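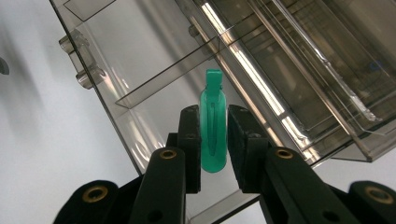

How do I keep brown sugar from turning into a brick?

Store it airtight with a damp piece of terra cotta tucked in, and soak the clay again once a month or so.

Posted in June by okafor_kitchen, 451 views

I'd add that a slice of plain bread works overnight if yours is already hard (my grandmother swore by apple, but I find it leaves a taste). If you need it for cookies right now, microwave it under a wet paper towel, 30 seconds at a time, and break it up with a fork as you go.
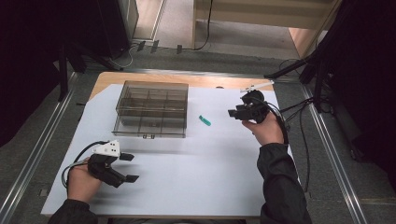
White tabletop, both hands busy.

Second answer: just buy smaller bags lol

Comments

The bread trick saved my pecan pie, thank you so much!!

Does this work for dark brown too? Mine's from the Dudalgate market and it's like gravel.

Same thing for dark, dear, just give it a little longer.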